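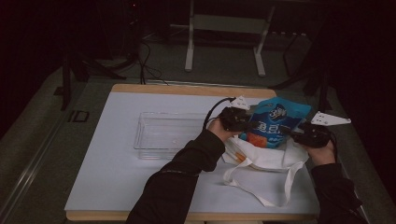 Blue snack bag, both grippers, tote bag waiting under it.

Home | Threads | Saved | About

1/ Small thread about our data software, for people who also fight with timestamps. Long bags of snacks and short nights, sorry for my English.

2/ The task is packing a cloth tote. With two hands the hard part is sync. If left and right streams differ by 16 ms, the policy learns that one hand pulls before the other, and a soft bag shows it at once.

3/ Until May we aligned everything by arrival time at the recorder. Hefin Griffiths looked at my plots and asked why the right side was always late. I had no good answer.

4/ Now Jeltinis stamps each sample at the source and resamples later. Of 168 episodes, 144 pass the check without any manual repair. Before the change it was 71.

5/ Remaining failures are mostly pose jumps, when the tracker loses a marker plate for a moment. I do not interpolate over long gaps - I cut the episode there and keep the first part.

6/ Next is the planner side. I want the opening of the tote as an explicit target, Tarek Soliman prefers to leave it to the network. We will try both on the same split.

Last updated: Wed 20 August

Comments

Rawat: Do you resample position and rotation together?
Author: Separately. Slerp for rotation, linear for position.
Potine: Cutting at the gap is good, we do the same.
Giron: Please post the plots from 3/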